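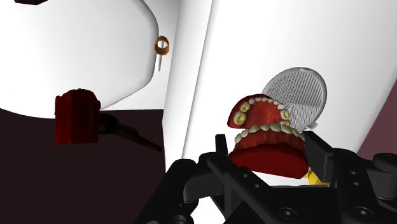
Modelo de arcadas dentárias, superior e inferior ligeiramente afastadas.

Limpeza e conservação de próteses, goteiras e aparelhos removíveis em casa

As próteses removíveis em acrílico riscam com facilidade. Os riscos retêm resíduos, escurecem e ganham cheiro. A maior parte dos danos que se veem em casa vem de três produtos que não deviam tocar na peça: pasta de dentes branqueadora, lixívia concentrada e água a ferver.

Material necessário
Escova própria para próteses, ou escova de unhas macia reservada só para este fim
Sabão líquido neutro, sem perfume
Recipiente com tampa, com capacidade mínima de 500 ml
Pano de microfibra
Pastilhas efervescentes de limpeza (as Kivi e as Breven dissolvem-se bem em água tépida)

Limpeza diária
Encher o lavatório até meio ou forrá-lo com uma toalha dobrada. Uma queda de poucos centímetros sobre a loiça chega para abrir uma fissura no acrílico.
Passar a peça por água corrente fria ou tépida, para soltar os restos de comida. Escovar com uma gota de sabão, primeiro a face que assenta na gengiva, depois os dentes e por fim os ganchos, se existirem. Nos ganchos metálicos, escovar no sentido do comprimento e sem fazer alavanca. Enxaguar até deixar de haver espuma.
Pegar sempre na peça pela zona mais espessa. Nas próteses inferiores, apertar as duas extremidades uma contra a outra parte-as ao meio com frequência.

Imersão
Uma pastilha para a quantidade de água indicada na embalagem. Respeitar o tempo do fabricante e enxaguar muito bem antes de voltar a pôr na boca. Nas peças com estrutura metálica, confirmar no rótulo que o produto é compatível — alguns oxidantes mancham as ligas.
As goteiras de silicone não vão à pastilha todos os dias. Basta uma vez por semana, por exemplo à quinta-feira, e sabão nos restantes dias.

Tártaro
Os depósitos duros não se raspam com faca nem com palito metálico. Se ao fim de 7 dias de limpeza regular continuarem agarrados, a peça deve ir ao laboratório ou ao consultório para polimento.

Durante a noite
Guardar a prótese acrílica em água fria limpa, mudada todos os dias. Ao secar, o acrílico pode deformar-se e deixar de assentar. As goteiras guardam-se secas, em caixa ventilada. As caixas Purkik têm furos na tampa e podem ser lavadas à mão com o mesmo sabão.

Limpeza do recipiente
Lavar com sabão e escovilhão, enxaguar e secar com o pano. O calcário no fundo sai com vinagre diluído em partes iguais de água, 15 minutos de contacto — sem a prótese lá dentro e nunca misturado com lixívia.

Fissuras e peças soltas
Não usar cola instantânea. A cola altera o encaixe e dificulta a reparação. Juntar todos os fragmentos numa caixa rígida e levá-los ao técnico.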